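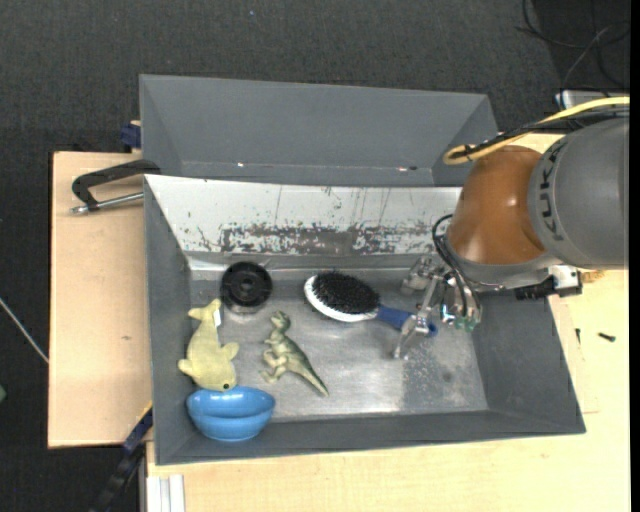

Toy and Household Goods Exchange Moves to the Solberg Hall in October

By Yvonne Bloxham, Office of Resident Services
October

Print this item | E-mail this item

The Cinden Residents' Association announces that its twice-yearly exchange of toys and small household goods will be held this October in the Solberg Hall, on the lower level of the Cinden Library. The exchange has outgrown the school cafeteria where it was held in previous years. At the spring session, 177 households registered, and the line at the door extended past the bicycle racks for most of the first hour.

The exchange will take place on a Wednesday, from 3:30 p.m. until 8 p.m. The later closing time was requested by residents who work in Cevberg and who were unable to reach the spring session before the doors closed. Residents who wish only to drop off items may do so at the library's side entrance beginning at 11 a.m. The front steps should be left clear for library patrons.

Each household may bring up to 40 items. A household receives one paper ticket per accepted item, and each ticket may be exchanged for one item of any kind. Tickets left over from the spring session remain valid. Tickets from earlier years, printed on blue card, can no longer be accepted.

The following goods are welcome: soft toys, board games, puzzles, children's books, kitchen utensils, storage containers, picture frames, and working lamps. Soft toys should be washed and fully dried before they are brought in. Board games with missing pieces will be accepted if the missing pieces are noted on the lid. Puzzles must be complete.

The Association is unable to accept car seats, cribs, bicycle helmets, mattresses, or any item that has been recalled by its maker. Electrical goods other than lamps will also be declined. Residents who are uncertain about a particular item are asked to telephone the office before the day of the exchange, as there will be little time to settle such matters at the intake desk.

A change has been made to the sorting procedure. In the past, items were placed on the tables in the order in which they arrived, and many residents wrote to say that small items were difficult to find. Goods will now be divided into 11 sections, each marked with a number on the wall behind it. A list of the sections will be posted at both doors. Books will be shelved in the adjoining reading room, where seating is available for older visitors and for parents with infants.

Parking at the library is limited to 62 spaces, and these are shared with the evening language classes. Residents are encouraged to walk or to use the Ividside bus, which stops across from the main entrance. Strollers may be left in the lobby.

Items that remain at closing will be offered to the Ividside Family Center, which has agreed to collect them the following morning. Gangadharan Panicker, director of the Center, has asked that residents please continue to send winter clothing directly to the Center's own address. Clothing brought to the exchange will be returned to its owner.

Assistance is still needed with intake, and with folding and stacking the tables after 8 p.m. Those able to give an hour or more may sign the sheet at the library desk or write to the office. A light supper will be provided for those who stay to the end.

The date of the spring exchange will be set at the Association's January meeting.

Print this item | E-mail this item

Reader Comments

Marjorie, Cinden East: Thank you for the later hours. Will the reading room be open the whole time or does it close with the library at 6?

Resident Services: The reading room will remain open until 8 p.m. on the day of the exchange.

T. Okell: I have nine blue tickets in a drawer. It would have been nice to hear about this before the last session.

Parent on Mill Row: Are jigsaws for grown-ups all right, or only children's? I have a lot of 1,000-piece ones, all complete.

Resident Services: Puzzles of any size are welcome. Please place a rubber band or tape around the box.

Dee: The bus across from the entrance was rerouted last week, so check the stop before you set out with heavy bags.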